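Can the robots do my chores yet?

I get asked this every September, when the trade show season starts and the videos come out. My answer this year is still no, with a couple of small exceptions.

Floors are mostly solved. My Lavus vacuum has been going for 6 years and I only have to rescue it from the rug fringe now and then. Laundry is another matter. The folding machine I saw demonstrated in Turstead took nearly 7 minutes on one bath towel, and a person had to hand it the corner.

Shops are a bit further along. The Billbridge plant runs arms that load parts into trays, and they claim 93 percent of picks go through without help. That sounds good until you work out what the rest means over 3000 picks a shift. Someone is still standing there.

Doors, stairs and anything shiny are where I'd look next. Much of the practice for that kind of work happens in simulation now, with two-armed robots placed outside ordinary buildings and doorways. I'd like to see one carry the groceries in before I spend any money.

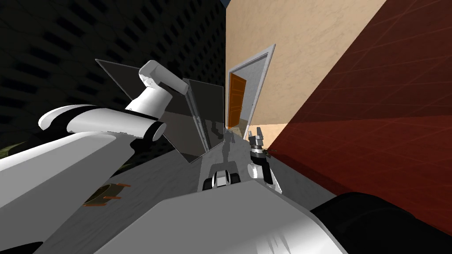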